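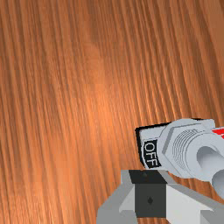

When did the old Stadside school open?

I'm putting together a page for our local history site and I'm stuck. My grandmother always said the Stadside school opened the fall after the railroad came through, but the honor board in the hall starts with a different class. Does anyone have anything on paper? Even a program from the opening would help — I've been through everything at the library. 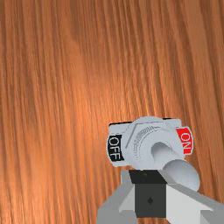 tinroof_stadside
Thread starter, Local Schools board

I should add that I mean the brick building on the hill, before it became the town offices. There was a church hall school before that and people mix the two up all the time (my own family included!).

hilter_lane wrote:
I have the jubilee booklet from when it turned 80. It says the doors opened with 81 children and two teachers, and that seven of the kids walked in from Hilter every morning. My uncle was one of the seven so I'd trust it.

mudcreek wrote:
I wouldn't. That booklet was put together from memory and it has the wrong church on page one. The enrollment book is the thing to look at. I saw it years ago and the first names in it were entered in October, a good while after the booklet says classes started.

hilter_lane wrote:
Well, the entries being in October doesn't mean the school opened in October. Half the farms kept their kids home until the harvest was in. My uncle used to complain about missing the first weeks.

mudcreek wrote:
Fair point about the harvest. I still say the booklet is wrong about the church.

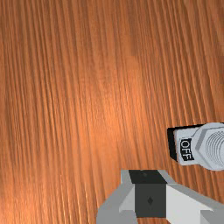 Tabletop, close view

tinroof_stadside wrote:
Thanks, both of you. Mudcreek, do you remember where you saw the enrollment book? The town offices told me all the school papers went to Falon when the districts merged.

mudcreek wrote:
It was in Falon, yes, upstairs in the old district building. Ask for the Tak school papers too. Tak closed first and its books got boxed up with ours, so things are filed under the wrong name.

oldbellrope wrote:
I can help with the building if not the date. The bell cost $1140 and the parents raised it with suppers and a raffle. My mother had the receipt in her recipe tin. It was hung after the opening, so please don't use the bell date! I've seen that mistake in the paper twice.

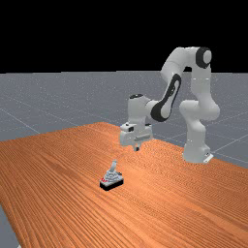

Thread reading time: 2 min

tinroof_stadside wrote:
Oh, that explains a lot, the bell date is the one I had penciled in. Could you scan the receipt for me? I'll credit your mother on the page. I'm driving over to Falon next month and I'll ask for both sets of papers.

hilter_lane wrote:
Take a sweater, that upstairs room is freezing. And if you find my uncle's name in the book, post it here please.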